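From: Thandeka Lekota
To: arm-club list
Subject: Re: [arm-club] shirt task, start poses and the sleeve problem

Replies inline, trimmed to the parts that still need an answer.

Pieter Swanepoel wrote:
> I went through the February set again and I think we are mixing
> two tasks. In some runs the shirt starts nearly flat with the neck
> toward the left arm. In others it starts with a sleeve doubled over.
> The policy does fine on the first kind and stalls on the second.
> Before Gornow I would like one definition of "start" that everybody
> on the list uses.

Agreed that they should be labeled separately. I would keep both. The rules for Gornow say the garment is placed by the judge, and last year's placements were not tidy. If we train only on flat starts we will lose points on the first fold.

Proposal for the labels:

flat: both sleeves open, no overlap
sleeve: one sleeve folded onto itself or onto the body
crumple: anything else

Wrinkles in the body do not change the label. Neither does a sleeve hanging past the front of the table, but please note it in the comment column, as the mounting strip and the arm bases limit what we can reach there.

A "sleeve" case from the red shirt runs, for reference: 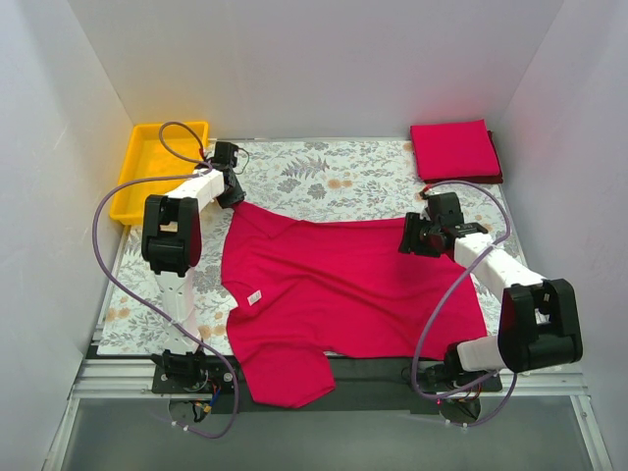
Red shirt, neck to the left. Left gripper at the corner of the upper sleeve, lower sleeve over the front edge.

The upper sleeve makes a triangle pointing down toward the top of the shirt, and its far corner is the grasp point I have been using. Grasping at the fold line instead picks up two layers, and then the sleeve does not open when you pull. The operator guide Sumaiya wrote has this in section 5, but the drawing there shows the sleeve folded the other way, so read the text and ignore the drawing until she replaces it.

> Second question. Which arm goes first? Rocío starts with the left,
> Hendrik starts with whichever is closer. I don't mind which we pick
> but the data shows two modes and the policy averages them.

Left first when the neck is to the left. Right first when the neck is to the right. The other arm holds over the body near the hem and stays open until the sleeve is clear. I checked this against the 40 runs Rocío recorded and it matches all but a few of them. Hendrik, your runs are usable, but they need to go in a separate folder so we can train with and without them.

> Third, the total. I get 528 episodes. The sheet says something else.

528 is correct. The sheet still includes the towel runs from before the remount. Those have different base positions and should not be in the shirt set at all. I have moved them to old/towel and will fix the sheet tonight.

> Last, cables. The left one swings wide when the elbow comes up.

Yes. The loop outside the left elbow is larger than I would like. On the right, the cable sweeps across the shirt, and in a few recordings it drags the hem during the second fold. Shortening the loop is the obvious fix, but when we tried it at Oosthuizen the connector at the gripper took the load and we lost the wrist motor for an afternoon. I would move the lower ties first and leave slack at the wrist. If someone has a better routing, send a sketch before changing anything. Both sides need to stay the same or the calibration notes stop making sense.

Other items:

The Miltlow spare gripper fingers came in. They are slightly narrower than the ones we have. Do not fit them until after Gornow.

Timeout per episode is now 30 seconds for the first fold. If the first fold is not done by then, end the episode and mark it failed. Please do not delete failed episodes. Hosola asked for the failure rate in the final report and we cannot give one if they are gone.

Keep the patterned cloth on the table. Hendrik asked about going back to plain white. All of the shirt runs use the print, and I do not want to change the background this close to the deadline.

Pieter, can you relabel your half by the next meeting? I will do the rest. If a run could be either flat or sleeve, mark it sleeve and put a question mark in the comment.

Thandeka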